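About Thongsuk Equipment Planning

Thongsuk Equipment Planning helps small manufacturers and packing shops decide what automation to buy, what it will cost to own, and when to put it in the budget. We do not sell robots and we take no commission from the companies that do. Our office is in Lenville, with a test shop in Bridmont.

Panya Khunthong started the company after years of writing purchase requests on the plant side. Most of our clients have fewer than 200 employees and are buying their first or second robot arm.

What we do

We start with the job you want automated. We visit the line, talk to the people who run it, and write down part sizes, weights and shift hours. From that we prepare a budget that covers the arm, gripper, mounting, guarding, installation, training and spare parts. Quotes from vendors often leave out the last two, so we ask for them in writing.

If the numbers do not support a purchase this year, the report says so and lists what would need to change.

Work at the test shop

Grippers get most of our attention in Bridmont. Finger pads are a wear item, and the price of a replacement set belongs in the yearly operating budget along with filters and cables. We also look at finger opening and approach height over a plain work surface before a client commits to custom tooling.

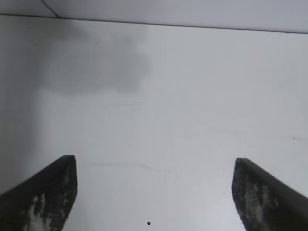 How we charge

Planning work is quoted as a fixed fee after the first visit. Test shop time is billed by the day. Clients who want help comparing bids can add a review of up to two vendors.

Every plan comes with Pinex, our budget worksheet. It spreads costs over 12 quarters and can be handed to your accountant or lender as is.

Planning for next year

Many of our clients close their capital budgets in November. If you need figures by then, please send us your part list and floor layout as early as you can. Site visits are scheduled in the order requests come in.

Page updated Thursday, October 1, 2026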